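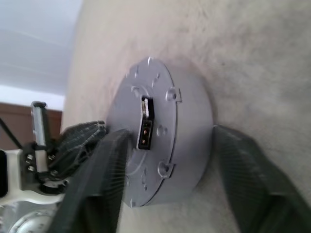
Shop notebook, October 22, 2020
Door actuator line, changeover back from ventilator blower housings

Well, we have our line back, or most of it. The last pallet of blower housings for Zirkura went out the dock door before lunch and I spent the rest of the day walking the cell with a clipboard and a flashlight, trying to remember what it looked like in January when all it made was liftgate actuators. I took plenty of notes on the way into the medical work and hardly any on the way out, so I'm going to be generous with the ink today and you will all have to put up with me.

Fixtures first. We pulled 21 nests out of storage, cleaned them, and set them on the long bench to be measured before anything gets bolted down. Fifteen are good as they stand. The other six have worn locating pins, and I'm fairly sure they were worn before we ever put them away. I remember grumbling about it last winter and then doing nothing, so that one is on me. New pins are on order from Drament. They quoted us a decent price but wouldn't commit to a ship date, and I'd like whoever is on early shift to call them again and be friendly but firm.

Press station. The ram was turned down for the blower housings because that plastic cracked if you so much as looked at it, and the force limit was still sitting at the low setting this afternoon. I put it back to the actuator recipe and ran some scrap gear cases through it. The first few bushings went in a hair proud. I shimmed the anvil and the next ones seated flush, all the way through the bin. Please don't take that shim out! It looks like a scrap of something that fell in there, and I have painted the end of it yellow so that it looks a little more deliberate.

Leak tester. We borrowed the good regulator for the ventilator job and it is still plumbed over on the other side of the aisle. I would rather move the hose than the regulator, but the hose is a foot too short, and I went around and around on this for longer than I care to write down. Moving the regulator tomorrow. It will need to be checked against the master gauge afterward, and the sticker replaced.

Software. The old recipes were saved under Kodikara, our cell controller project, in a folder helpfully called "old." There were two copies with different torque values for the cover screws. I compared them against the paper setup sheet taped inside the cabinet door, and the paper matched the second copy, so that is the one now loaded. I renamed the other so it can't be picked by accident. I'd like to keep it until we've built a full week of parts, and then it can go.

Pilot run, late afternoon. We built 98 actuators, the whole kit of motors we had on hand. Most went straight through. The rejects were nearly all for noise at end of travel, and when I opened a couple of them up the grease was sitting in a lump on one side of the worm. The dispenser needle is the fat one from the medical job — the blower bearings took a different grease — and I don't believe the purge we did this morning was long enough. Swap the needle, purge until it runs clean and then purge some more, and rebuild the rejects after that. Don't scrap them, the motors are perfectly fine.

A few odds and ends while I have the pen. The Clitotetti cart has a flat caster again. The clear curtains we hung between stations can stay up for now; folks have gotten used to them and they do keep the draft off. The clean tack mats should go, they pull at everybody's boots. Somebody left a very nice torque screwdriver in my drawer and I would love to return it.

I'll say this too, since it's my notebook. I was nervous in the spring about putting people who had built nothing but car parts onto something that goes beside a hospital bed, and they took to it so well that I'm a bit sorry to see the blue labels come down. I kept one housing from the last batch and it's on the shelf over the surface plate, and I'd be glad if it stayed there.

For tomorrow: regulator, needle, call about the pins, caster. Then a second pilot as soon as the next box of motors comes over from receiving.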